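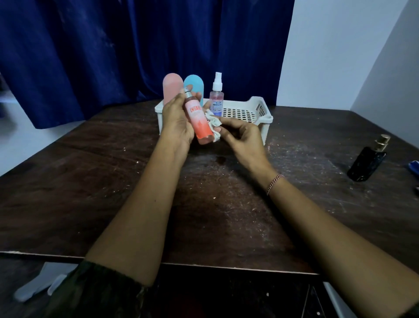 Prareveck

Plillska Table and Shelf Notes, README

Last edit May 15, 2023. Still rough, fixing as I go.

What's in it

Short written notes on small household cleaning jobs, mostly bottles, trays, tabletops. 2,126 notes in the main file, 525 of them are about wiping down toiletries (perfume, body spray, pump sprayers, tubs). Rest is dishes, shelves, desk stuff. One note = one item, one cleaning. Plain text, tab separated.

Columns

item - what it is, in everyday words (spray bottle, basket tray)
label - text on the item if you can read it, e.g. ENGAGE. Blank if not.
tool - cloth, tissue, sponge, bare hand
where - table, shelf, floor, sink
state_before - dusty, sticky, smudged, fine
state_after - same words
remark - free text, anything goes

How a toiletries round goes

Everything comes out of the tray or off the table. Hold the bottle in one hand, small cloth in the other, start at the top and work down. Sides of the bottle count as one pass, base is another. Caps get done last with a clean corner of the cloth. Then the tray itself, and the holes in the side walls are the slow part, a dry toothbrush beats the cloth there. Table after that. Items go back only when the table's done, tall ones at the back.

Don't spray cleaner on printed labels, the ink can lift. Slightly damp cloth is plenty. Perfume bottles lying on their side: stand them up first and check the cap before you wipe. Write "leaking" in remark if it is.

Known problems

- "dusty" and "smudged" got used for the same thing in the early notes. Not fixed.
- 11 rows have no tool. Leave them or drop them, up to you.
- Dark wood tables are over-represented. Dust and crumbs show up more on them so people wrote more, I think.
- Colors are whatever the writer called them. Coral, pink, and orange overlap a lot, dont filter on color.
- Trays and baskets are mixed up. Search both words.
- Plattner rows use "shelf" for anything flat, incl. tables.

Versions

v1 - first batch, December. Toiletries only.
v2 - current. Added the Plattner rows and the remark column, merged duplicate items, fixed teh tab problem that split long remarks.

Use

Free to use and change for anything. If you pass it on keep this file with it and say Wikeck somewhere. Corrections go in fixes.txt, one per line, row number first.

TODO: split tray and basket, recheck labels, write up the sink rows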